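Haris Tarar
Tuesday, March 21, 2023

A few people asked how I got on with giving up the weekly big shop, so I'm putting it all in one thread. I started in the first week of February and I'm still doing it.

2/ Background. Two adults, two children, a terraced house in Widthorpe with a fridge that was too small when we moved in. We used to do one large supermarket order on a Friday night and it was mostly eaten or spoiled by Wednesday.

3/ The old way cost us £850 over two months. I know that because I went back through the bank statements, which took an evening and was not fun. It doesn't include school lunches or anything we ate out.

4/ The new way: three small shops a week, on foot, with a list. Janjua on the corner for veg, rice, lentils and flour. The supermarket only for milk, cheese and cleaning stuff. Bread I make myself, badly at first.

5/ Bread, for those who asked. 400 g of strong white, 7 g of dried yeast, a teaspoon and a half of salt, 260 ml of water. Leave it until it's doubled. I don't knead it for long and I bake it in a lidded pot. The first two loaves were bricks and we had them as toast.

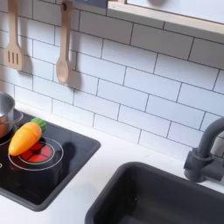
6/ The list matters more than the shop. I write down five dinners, then look in the cupboards, then write what's missing. Before this I had four open bags of red lentils and no onions, more or less permanently.

7/ Dinners that keep coming round: dal and rice, jacket potatoes, pasta with whatever veg is going soft, egg fried rice, chickpea curry. The children will eat four of those without a fight. Chickpea curry is still under negotiation.

8/ Things that got worse. I'm out in the rain more. I've forgotten washing-up liquid three times. And carrying potatoes home is no joke – I buy the 2 kg bag now and go back for another if we need it.

9/ Things that got better. The bottom drawer of the fridge no longer has a layer of brown salad in it. We put the food bin out half full most weeks. My daughter knows what a swede is and has opinions on it.

10/ Someone asked about apps. I tried Priradden for a fortnight. It wanted me to scan every tin and I gave up at the spice shelf. A notepad stuck to the fridge does the same job and doesn't send me reminders at six in the morning.

11/ Freezer. I label things now with masking tape and a date. Cooked rice goes in flat in bags once it has cooled, and I get it cooled and frozen quickly. Sliced bread goes in as soon as the loaf is cold enough to cut. Grated cheese freezes fine too.

12/ If you've not got a decent shop within walking distance, most of this won't work for you and I'm not going to pretend it will. We're ten minutes from Janjua. My sister is two buses from anything and she's better off with her Friday delivery.

13/ Next job is growing some of the herbs. I've got coriander seed, a bag of compost and one window that gets sun until lunchtime. The mint from last year has come back without any help from me – I'll post again when there's something to cut.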